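October 26, 2019

Up at six, on a Saturday, because the furnace started knocking again. I lay there composing a letter to the people at Brirmont Heating, who charged me $340 in January to make that exact noise go away. It was a very good letter. By the time I had coffee in me I'd forgotten all the best lines, and the furnace had quit on its own, so there was nothing to be mad about until tomorrow.

Spent the morning on the piano problem. The piano problem is that I own one. It came with the house, an old Kaneko upright with a cracked soundboard and a bench full of somebody else's hymn books, and I've been telling people for two years that I'm going to learn. I know the first half of one waltz. I know it so well that the dog leaves the room before I've sat down.

So I finally called the music store over in Resthorpe to see what it would take to get it tuned. The man asked when it was last done. I said I couldn't say. He asked if it held pitch. I said it held a pitch. There was a silence, and then he told me that a tuning alone wouldn't do it, it would need what he called a pitch raise, and then a second visit once the strings had settled, and with the sticking keys he'd have to put the whole thing at $675. I said I'd think it over, in the voice people use when they've already thought it over.

Then I looked up what it costs to have a piano hauled away, and I won't write that number down here. Apparently you can't give them away either. The listings for Brurnaddale go on for pages, all free, all "must pick up," all "beautiful tone." One said "plays great except the middle." I felt close to that seller.

Went back and played the half waltz, partly to spite everyone. The D above middle C sticks in damp weather and it's been damp all week, so you have to flick it back up with your thumb between bars. I've gotten quick at this. If I ever do learn the second half I'll have to learn it with the flick built in, and then the day somebody fixes the key I'll be ruined.

Lunch was the end of the soup. Should have been thrown out Thursday.

In the afternoon I went through the hymn books, meaning to box them for the church sale, and lost two hours. Whoever had them before me wrote in the margins in pencil. Mostly "slower" and "SLOWER," and on one page, next to a perfectly innocent amen, "not him again." I've been wondering about it ever since. The organist? The minister? A tenor, most likely. There was a grocery list on the back of one cover (lard, bluing, 15 stamps) and a pressed leaf that went to powder when I breathed on it. I put the books back in the bench. The church sale will have to get by on puzzles.

Called my sister after supper. She says I should take lessons, the real kind, with a teacher and a recital at the end with eight-year-olds in clip-on ties. I said I'd be the tallest one there. She said I'd be the worst one there, too – she's always been a comfort. But I did write down the number she gave me, and it's on the refrigerator under the pizza magnet, where important things go to be covered up by coupons.

Dog out, dishes done, furnace quiet. Played the waltz once more with the soft pedal down. The soft pedal doesn't do anything, but it squeaks a little and I feel like I'm making an effort.

A patch of green grass and a pale blue sky. 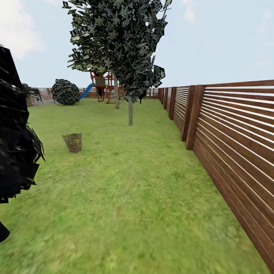 Sunday, early

Knocking again, ten to six. I've remembered one of the lines from the letter.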